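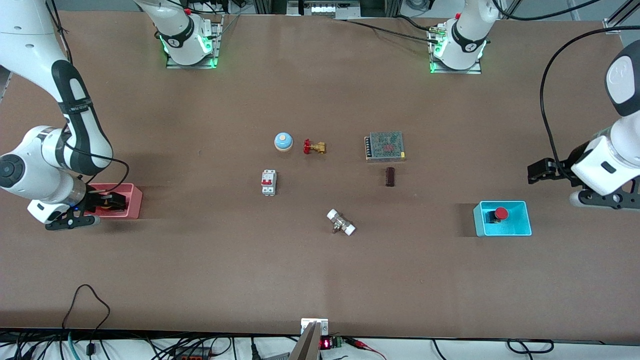

Ticket 134
Site: Urnham distribution centre
Logged by: Emese Szénási
Category: Label printing
Status: Monitoring

Reported fault: Shipping labels sent from Mindik to the Durkercombe queue print with the postal code missing. Other queues at the centre are unaffected.

14:10 Queue cleared and print service restarted. Fault remains.

14:35 Template compared with the October copy. The address field had been shortened by 8 characters.

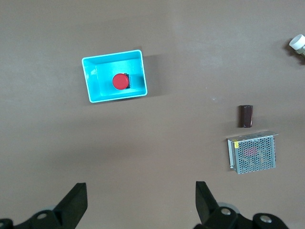
15:05 Template restored by Kristóf Juhász. A test batch of 400 labels printed with complete postal codes.

15:20 Halász support advised that labels already in the queue keep the old layout. About 2000 labels were cancelled and reissued.

Action required: Shift supervisors are asked to check the first label of each run against the dispatch list and to record any further faults under this ticket number. Template editing rights are under review.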